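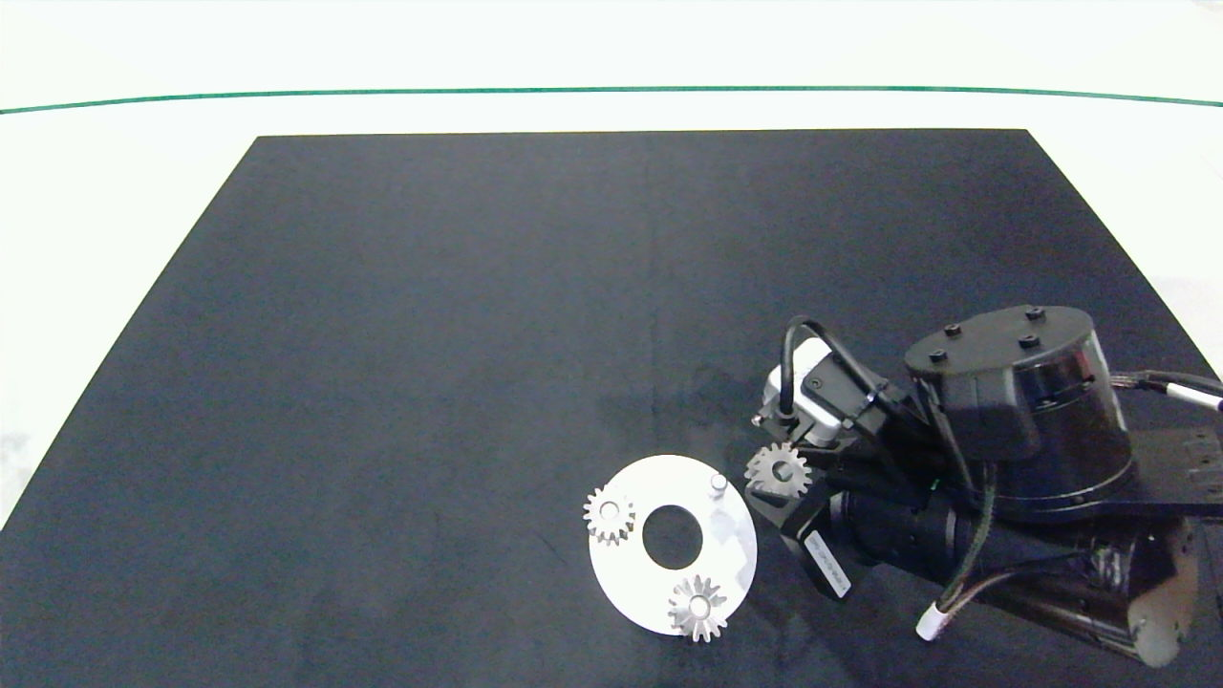
September, bench notes, Rind pendant

Casting went fine. I mention it because the last one didn't and I complained about it over a whole page.

Sprues off, filed back, then up through the papers to 1200. Found a pit right beside the bail, where Shamim Satti said there would be a pit. Filled it with hard solder. Shamim has been told and is being very decent about it.

Patina test, 13 scrap coupons in sterling, liver of sulfur, warm bath. Dips of 2 seconds give the straw gold the Clevthorpe shop asked for. At 30 seconds you get gunmetal, and a smell that brought Arvo Nieminen down from upstairs to ask if something had died. Anything in between is purple on one side and regret on the other. Rinse in cold water with baking soda straight away, don't stop to admire it.

Chain: the Fosham cable is too light for this pendant. It hangs all right but kinks at the clasp. The Nitovov curb hangs better and costs more, naturally. Ordered two lengths. Arvo, if you see the invoice before I do, please sit down first.

Stone setting, 3:40 pm. Bezel is a hair tall. Took it down on the flat stick, tried the moonstone, took it down again, tried it again. Stone got stuck. Dental floss under it next time, as it says on the card I wrote and pinned up over the bench.

To do:
Re-cut bezel on the second pendant
Fresh pickle, the old one is blue
Ask Clevthorpe whether "antique" means dark or just dirty
Find the good burnisher (Shamim?)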